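Robot Dishwashers Still Slower Than Your Teenager

2025-05-03

The robot will do the dishes. It would just like you to cancel your evening first.

Istier, which has spent two years teaching a two-armed machine to tidy a kitchen, says its latest version can clear a sink of cups and plates in 85 minutes. Last October the same job took most of an afternoon.

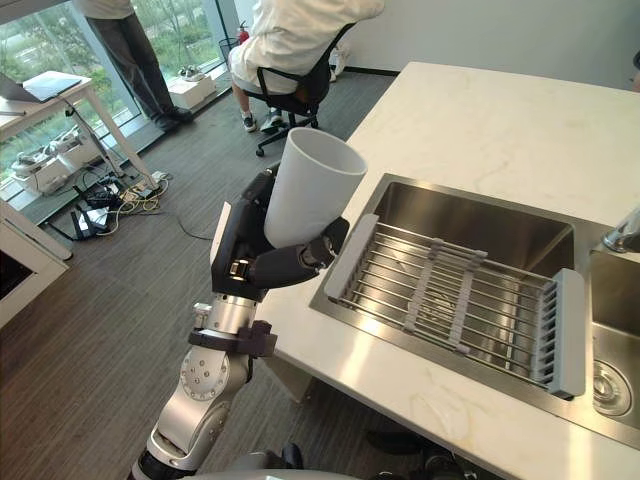 "Cups are fine. Cups we're proud of," said Hiwot Admasu, who runs the kitchen trials. Plates get put in the rack correctly 60 percent of the time, she said, and forks are "a conversation for next year."

Rival Plulach has skipped kitchens and gone for shop floors, where its machine restocks shelves at some 900 items a shift. Kaiwen Han, a grocery manager who tried one, went back to his night crew. "They complain more," he said, "but they know what a dented can is."

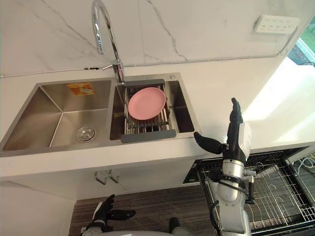 A pink plate in the drying rack, with the robot's hands open below the counter.

Istier won't name a price. Admasu does her own dishes at home, by hand, and puts it at ten minutes.

14 comments | 100 shares

Recent
Medel delays laundry folder again
Degefa warehouse pilot ends early
Kiros Kassa: I let a robot vacuum raise my cat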